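4.2 Camera and controller comparison on the outdoor route

The indoor trials in Section 4.1 told us which combinations could hold a line down a corridor. They told us very little about open ground, where there are no walls to follow and the useful edges are low, far apart and often the same colour as the surface beside them. 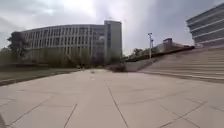 For the outdoor work we kept the Kusidura base and its drive electronics exactly as they were and changed only two things between runs: the forward camera and the path controller. Two cameras were tried. The Nanditz is a wide-angle unit with a rolling shutter and strong barrel distortion towards the corners. The Wuyts has a narrower lens and a global shutter, and costs a good deal more. Both were mounted on the same bracket at a lens height of 700 mm, tilted slightly down, and both were set to deliver images at the same rate and the same size after rectification.

The two controllers were the pure pursuit controller already described in Section 3, and a short-horizon predictive controller that was written for the base during the winter and had its last parameter change in December. We refer to them as PP and SH. Both take the same input, a local path in the robot frame with an estimated offset from the nearest paved edge, and both send out the same speed and turn rate commands. Neither was given GPS. Wheel odometry was available to both.

4.2.1 Route

The Wilholm route has three legs. The first is a straight footpath with grass on both sides. The second follows the outside of a building and has one right-angle turn. The third is the plaza leg, and it accounted for most of the trouble. It crosses a large area of square concrete slabs bordered by a low kerb and lawn on the left and by wide concrete steps on the right. The robot enters from the open end and has to make for the gap where the paving narrows, keeping clear of both the kerb and the lowest step.

Figure 4 is a forward view from the plaza leg. It shows most of what makes the leg awkward. The slab joints are the strongest lines in the near field, and they are not edges the robot should care about. The steps are pale, like the paving, and the lowest one is separated from it by only a slightly darker line. The kerb beside the lawn is easier, as the grass is darker than the concrete. A small dark spot lies on the paving ahead, and spots like it gave the obstacle check something to argue with on several runs. The thin dark sliver in the bottom left corner is part of the robot itself, and it was masked before any processing.

The view also shows the distortion we had to deal with. The banded building at the upper right appears to lean or curve, and the joints between the slabs bend as they recede. Rectification straightens the lower part of the image well enough for edge fitting. Close to the corners it is less reliable, and we ignored the outer strip on both sides for the fit.

4.2.2 Procedure

Each of the four camera and controller pairs was run 28 times, 14 in each direction, giving 112 runs in all. The order was shuffled in blocks of four so that no pair had all of its runs in one kind of light. Swapping the camera took a few minutes, and the extrinsic calibration was repeated after every swap using a printed board placed on the ground in front of the base. If the reprojection error came out above our limit, the bracket was loosened and the procedure started again. This happened more often with the Nanditz, which has a plastic mounting foot that creeps when the screws are done up tightly.

Raelene Cosgrove walked behind the robot on all runs with the wireless stop. She had one rule for stepping in: the stop was pressed if a wheel was going to touch the kerb or the lowest step, or if a person came within arm's reach of the base while it was moving. Stops of the second kind were not counted against the pair under test, and the run was repeated. Stops of the first kind ended the run and were logged as interventions.

Commanded speed was the same on all three legs. We had planned to use a lower speed on the plaza, but both controllers behaved well enough in the practice runs that we left it alone – a decision we would probably reverse for a busier site.

Offset from the edge was measured in two ways. Online, the robot recorded its own estimate. Offline, the edge was marked by hand in 1468 frames drawn evenly from the four pairs, and the offset was worked out again from those marks. The marking was done on unrectified images so that a bad rectification could not hide its own error.

4.2.3 Completed runs

With the Wuyts and SH, 27 of 28 runs finished without an intervention. With the Wuyts and PP it was 26. The Nanditz and SH pair finished 24, and the Nanditz and PP pair finished 19. All but two of the 16 interventions were on the plaza leg. The other two were both at the right-angle turn on the second leg, both with PP, and both came from the robot cutting the corner after the inside edge had left the image.

The interventions on the plaza fell into two groups. In the larger group the edge fit jumped from the kerb to a slab joint running nearly parallel to it. The robot then treated the joint as the border of the paving and held its offset from the wrong line. With SH the jump was often rejected, as the predictive model would not accept a sideways shift that large between updates. PP has no such check and followed whatever line it was given.

In the smaller group the lowest step was not found at all, and the robot drifted towards it while tracking the kerb on the far side. This happened only in the direction that puts the steps on the right of the robot, and only with the Nanditz. Under a bright sky the camera's automatic exposure settled on a value that made the paving and the step tread almost the same grey. Fixing the exposure by hand removed the problem in a separate check, but those runs are not included in the totals.

4.2.4 Edge estimates

Of the 1468 marked frames, 333 had an online offset estimate that differed from the hand-marked one by more than our tolerance. Most of these were Nanditz frames. The errors were not spread evenly along the route. On the footpath leg they were rare for both cameras. On the plaza they bunched up in the stretch just after the robot enters, where the kerb is still well off to the left and the nearest strong lines are joints.

The wide lens ought to have helped here. It sees both borders at the same time over most of the plaza, while the Wuyts often sees only one. In practice the extra width gave the fitting step more lines to choose from, and the borders themselves were pushed out to where the rectification is weakest. When we cropped the Nanditz images to match the Wuyts field of view and processed them again offline, the number of bad estimates fell, though not to the level of the Wuyts. We put the remaining gap down mostly to rolling shutter. The slabs are not perfectly level with each other, and the base pitches slightly as it goes over the joints.

4.2.5 Light and weather

Several of the sessions were held under full cloud. Even light suited both cameras. With no distinct shadows on the ground the only lines in the lower half of the image are real features of the surface, and the detector has less to reject. In sun, the shadow of the robot itself was sometimes taken for an edge, mainly on the footpath. Shadows from trees gave short broken lines that were usually thrown out on length alone.

We did not run in rain. The Kusidura base is not sealed well enough underneath, and a damp connector in the practice period had already cost us a motor driver.

4.2.6 Controller effort

SH used noticeably more processor time than PP and on a few runs missed its update deadline. A missed deadline meant that the previous command was held for one more cycle. We saw no visible effect on the path from this at the speed used. The ride was smoother with SH, and the turn rate commands changed sign less often on the straight parts of the route. PP with the Wuyts weaved a little on the plaza but stayed well inside the borders on its completed runs.

For a group with the cheaper camera already fitted, changing the controller gave five more completed runs out of 28. Changing the camera and keeping PP gave seven more. Doing both gave eight, and the last of these is well within what we would expect from chance. The trials in Section 4.3 therefore use the Wuyts throughout, with both controllers kept in. The camera bracket was replaced with a machined one before those trials began, and the calibration files dated 06/02/2018 apply to the new bracket only.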